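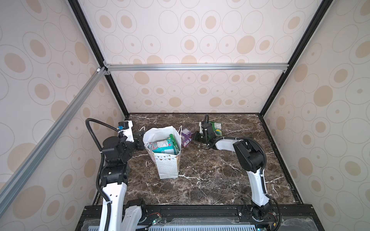 How do you pack snack packets into a small paper gift bag so it stays upright?

Put the heaviest packet in first, flat against the back panel, and stand the rest in front of it.

That's the short version for anyone who only wants the short version. I'm doing 600 of these for Pusport in December, white bags with string handles, 6 packets in each. My first batch leaned badly. How do the rest of you do it?
Posted by lamisi_wumbei

Reply from dscanlon
Open the bag all the way before anything goes in. Push the bottom corners out with two fingers. Half of the leaning is the base still being folded.

Reply from teresa_na
Agree on the corners, don't agree on heavy at the back. Heavy goes in the middle. With it at the back the bag tips as soon as the handle is pulled.

Reply from lamisi_wumbei
Tried the middle. The front panel bulged and the print looked creased. Might be the bags, these are the thin paper from Flenon.

Reply from mhonda
I wrote this out for our packing table last year:

1. Open the bag and flatten the base.
2. Fold both handles outward so they aren't in the way.
3. Hold the bag by the top edge and drop the first packet in. 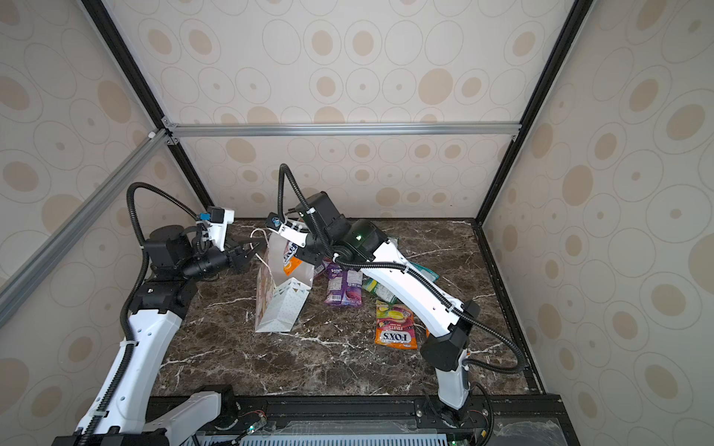
4. Add the other packets standing up, tallest at the back.
5. Bring the handles together and lift once to check.

Reply from dscanlon
Step 2 I'd skip. Folded string handles keep a kink and it shows on the finished bag. Just hold one handle to the side.

Reply from mhonda
They straighten out overnight in the carton.

Reply from dscanlon
Ours didn't.

Reply from mairead_mcg
I lay everything for one bag out on the table first, labels up, and pick from there. The bag goes on the left and the packets to the right of it. It takes more room but I stopped leaving things out.
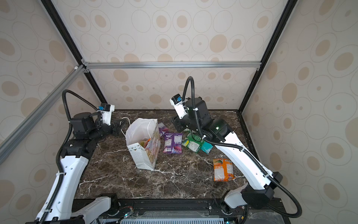 The bright ones I save for last so there's some color at the opening. Chip bags full of air go on top as well, otherwise they push everything else up.

Reply from teresa_na
Still say middle. What size are the bags, Lamisi?

Reply from lamisi_wumbei
4 inches deep. I'll do one carton each way and post back.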